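Soft Finger Shootout: Gallery
Grurkutis workshop, January
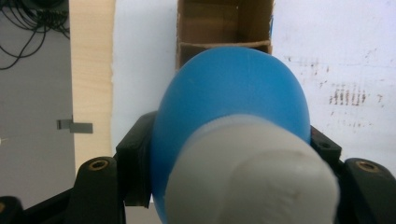 Settimio Santoro reckons we should have started on soft pads a year ago, and that anyone still running bare hard jaws on squishy objects is just making work for themselves. He said it twice, with his mouth full of sandwich.

We've been dying to put this page up! Over the summer we compared three sets of fingertip pads on the same hand-held gripper, using the same black jaws with the same brass inserts, so that the pad was the only thing that changed from one round to the next. The big light grey one won us over early. It's rounded at the tip, it has a slightly textured face, and pressed up against something glossy and rubbery like the blue piece you get those faint wrinkles where the surface gives a little. I could look at that all afternoon.

The three contenders

Skeren pad: the softest of the lot, and my favourite colour of the lot too, for what that's worth. Lovely on rounded things. Picks up fluff like you wouldn't believe, so keep a damp cloth on the bench.

Mac Suibhne pad: firmer, with a flatter face. Great on box edges and anything with a corner. On curved objects we found ourselves squeezing harder than we wanted to.

Hastamo pad: somewhere in the middle, and the quickest to swap over. Two screws and you're away (the Skeren takes four, and one of them is a mongrel to reach).

How we ran it

Each pad got 50 grasps by hand, split between soft rounded objects and stiff ones, with a fresh go at it whenever somebody bumped the bench. A grasp counted if the object came up, stayed up for 10 seconds and went back down without rolling away. We kept the wrist camera in the same spot all the way through, looking straight down the jaws, and that's been a ripper for going back over the slips afterwards. You can see the pad start to creep well before you feel anything through the handle.

Slips on the soft rounded objects came out at 17 for the Mac Suibhne, the worst of the three by a fair way. The Skeren and the Hastamo were close enough that I'd want a longer run before picking between them.

Odds and ends

The thick pad does block a good part of the camera's view once the jaws close. We're trying a slimmer version next, and Settimio wants to tilt the camera up a touch as well. I'd rather change one thing at a time, so we're still arguing about that.

If you've got the same style of jaw, check your threaded inserts before swapping pads over and over. Ours have held up well, but I went too hard with the driver on an old spare set and spun one clean out of the plastic.

Next gallery: the slim pads, and 36 more grasps on each with the heavier objects.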